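Sorting room reopens in Totness with new tables

The repair and sorting room at the Brudus centre in Totness has opened again after four weeks of work. The room was closed in October so that the old tables could be taken out and the walls could be painted. Residents can bring small household goods to the front desk again from 10 in the morning.

The work cost 2,885 pounds. Most of this money came from the spring sale and the rest was given by Geraghty, the furniture shop on the same street. The shop also lent a van for two mornings, so the centre did not have to pay for taking away the old furniture.

The old tables were well known to everybody who has worked there. They had been used in a school before and their tops were full of cuts and glue. Buttons, pins and small screws went into the cracks and were difficult to get out. One table also had a short leg, and it stood on a folded piece of carpet for many years.

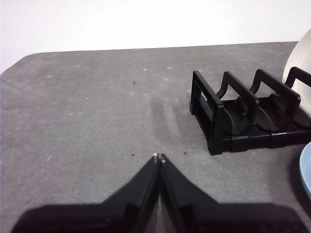 The choice of a new tabletop took more time than the painting. Drerero, the workshop which supplied the tables, brought 2 samples to the centre, one of them bright white and the other grey. The white one was very clean to look at, but under the lamps it was tiring for the eyes, and clear buttons were hard to find on it. The grey was chosen. It is finely speckled and has no shine, and its corner is rounded, which the centre had asked for because the way between the tables and the door is narrow. Small black specks still show up on the surface, so a brush will be kept at every table and the tops will be cleaned at the end of each session. The walls are plain white now. Before, they were a dark yellow that made the afternoon feel very late.

The centre takes clean clothes, sewing things, small tools, cups and plates, and toys with all their parts. It cannot take mattresses, paint or anything with a broken plug. Larger furniture should be offered to Geraghty first, by telephone.

During the closing time many boxes were kept in the corridor, and these will be sorted before new goods are put on the shelves. The centre asks people to bring not more than 2 bags at one visit until the end of the month.

There is place for 4 people to work in the room at the same time. Repair sessions last 60 minutes and must be booked at the front desk. They are free, but thread and spare parts have to be paid for. The side entrance stays closed until the new lock is fitted, and visitors should use the main door.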